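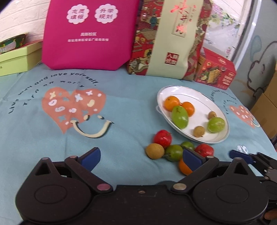
August, afternoon block. Fruit plate task for Zelen, two hand grippers, one person on each side of the table.

Goal for today was 30 clean demonstrations of moving fruit between the cloth and the oval or round plate. We kept 18. The rest I marked as "partial" and did not delete, because last time we deleted too early and Retamal had to ask us for them again.

Settings are the same as in the morning. I only changed the start rule: both grippers must be open and still for two seconds before the first motion. Before this change the replay in Solten cut the first approach in a strange way, and the policy learned to begin in the middle of a reach. I checked three files after lunch and the cut is now correct.

Small round fruits are still the hardest. The longan rolls when only one pad touches it, so the operator must close slowly and with both pads at the same height. I wrote this on the instruction sheet, but the sheet is already too long and people stop reading at the second page. To do: make it shorter. 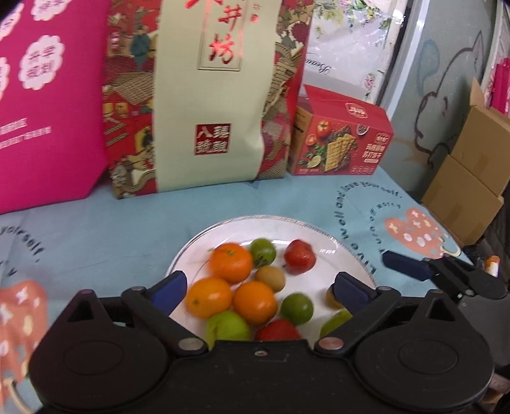

Full plate, fingers open over it. Oranges, green fruit, red fruit and a kiwi.

With a plate like this one the order of picking matters a lot. If the operator takes from the front first, the fruit behind may slide down and the next grasp is different from what was planned. I do not want to forbid it, we need this variety in the data. But please write "front first" or "back first" in the episode note, otherwise I must watch every video again.

Flakport upload: 2,923 episodes in the folder now, all tasks together. The checker refused 14 of them for missing timestamps. All are from the old firmware. I will repair them by script if it takes less than one hour, if not we leave them out. 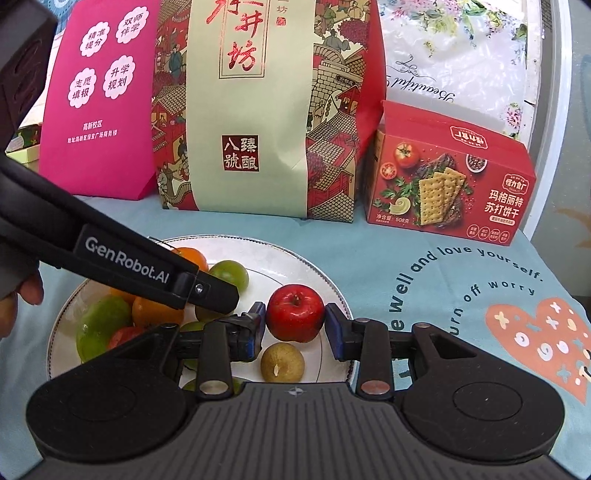
Red apple between the two blue pads, second gripper coming in from the left.

Question for the group: when the second gripper comes in above the plate, do we label it as help or as a separate task? I labeled it "help" for now. Solten has only one field for this, so we must decide before the next block.

Tomorrow: same fruit, other operator on the left side. Charge both grippers tonight.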